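Frozen shoulder: hydrodilatation now or wait it out?

Shoulder and Elbow board > Treatment questions

tpettigrew
Posts: 20

Hello to all. I have frozen shoulder on the left side, diagnosed in March. My English is learned at school and from television, so please excuse me if some medical word is wrong.

The first months were very painful, mostly at night. Now the pain is less, but the stiffness is worse. I can lift the arm to the front until it is level with my chin, and I can't reach my back pocket at all. My doctor offers two ways. The first is to continue with physical therapy and wait. The second is hydrodilatation, where they inject fluid into the joint to stretch the capsule. She says both are reasonable and I must choose, and this is exactly what I wished she would not say.

Did anyone here have the injection when the painful stage was already finished? Did it help with the movement, or only with the pain?

Tobias Pettigrew

saengthong_k

I had it on my right shoulder. The procedure itself was short and the pressure was strange, like a tire being filled. The same evening I could put my hand on top of my head, and I had not done that for half a year. For me it was worth it.

But I must say one thing. My therapist made me start exercises the next morning, and I did them every day. A woman in my exercise group had the same injection and rested for two weeks after, and her shoulder was stiff again quite soon. I don't know if this is the reason.

Hukov

I will disagree a little. Frozen shoulder gets better in most people, with or without a needle. I waited. It took a long time, more than a year and a half, but I have now nearly all of my movement and I paid only for the therapy visits. When somebody says "I had the injection and then I improved," I always ask how he knows that he would not have improved anyway in these same months.

saengthong_k

Hukov, I said it was the same evening. Not the same months.

Hukov

Yes, and there was local anesthetic in the fluid, I suppose. With anesthetic my shoulder would also move better on the same evening. My question is about how it was after six weeks.

saengthong_k

After six weeks I could wash my hair with both hands. Before it, I could not. I accept that this is one person, but you are also one person.

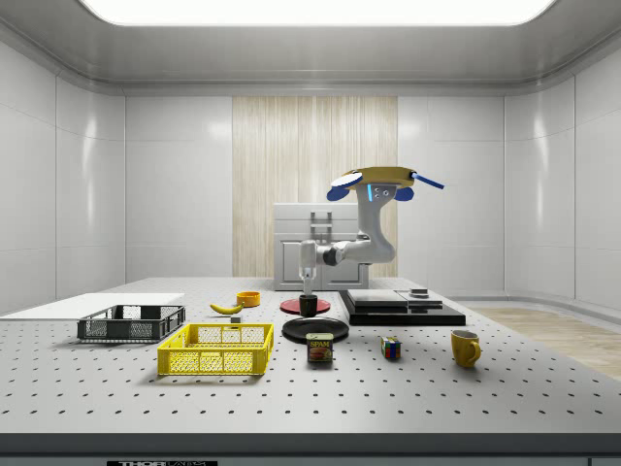 Page last changed: 10:20 pm, by moderator (two duplicate replies removed)

Heikki Hirvonen
Moderator

Please stay friendly, both of you. I think you are both partly right.

Tobias, I am not a doctor, I only had this condition twice, first one side and then the other. With the first shoulder I waited, with the second I had the injection. The second one was faster, but I also knew the exercises already and I was less afraid to move it. So I can't tell you which of these things made the difference.

What I would ask your doctor before you choose:

Do you have diabetes or a thyroid problem, and did someone check? In my case nobody had tested my blood sugar until the second shoulder, and it was too high. My doctor told me that frozen shoulder can be more stubborn with diabetes.

Will there be a steroid in the injection, or only salt water and anesthetic? A steroid can raise the blood sugar for some days.

Can you get a therapy appointment in the same week? If the next free appointment is a month away, maybe move the injection to a later date.

tpettigrew
Posts: 20

Thank you, Heikki, this is very useful. I did not know about the blood sugar. My father had diabetes, so I will ask for the test.

To Hukov: how did you manage at work during the year and a half? I stand at a counter and must take boxes from a high shelf. My colleague does it for me now, but he becomes tired of it and I understand him.

Hukov

I sit at a desk, so it was easier, I admit it. I put the mouse closer and raised my chair a little. If I had to reach up all day, perhaps I would also think differently about waiting. A step stool can help you, so that the high shelf becomes a middle shelf.

dralard

May I ask about the price? My clinic wants 300 for the injection with ultrasound, and another clinic in the same city wants 200 without it. Is the ultrasound important?

saengthong_k

Mine was done with ultrasound. The doctor looked at the screen the whole time to see where the needle was. I would not like it to be done without any imaging, but this is only my feeling. Ask the cheaper clinic if they use X-ray instead, because some do.

Zestico

I want to add the other side, since everybody here improved. I had the injection and for me it did nothing. It was quite painful, and they stopped before all the fluid was in. After three months I had a manipulation under anesthesia, and this finally loosened it. I don't regret that I tried the injection first, but please don't expect a miracle from it.

Also about exercises: my first therapist pushed very hard and I went home with tears. The second one told me to stop where the stretch becomes sharp pain, hold there a little before that point, and do 10 repetitions with a warm towel on the shoulder first. With her I made progress.

Hukov

I agree with Zestico about the pushing. Mine was also worse for days after a hard session.

Heikki Hirvonen
Moderator

It depends on the stage too, I think. In the painful stage I could tolerate almost nothing. Later, when it was only stiff, I could work harder and it did not take revenge at night.

dralard, please write what the cheaper clinic answers. Other members have asked me the same question in private messages.

tpettigrew
Posts: 20

I have spoken with my doctor on the phone. The blood test is first, and if it is normal I will take the injection, with steroid and with ultrasound. I have already asked for therapy on the day after. Hukov, I bought the step stool also.

Zestico, may I ask how long you were away from work after the manipulation? I would like to know it in case I need this later.

Zestico

One week, but I work from home. With boxes I would plan for longer. Ask them if you can begin with half days.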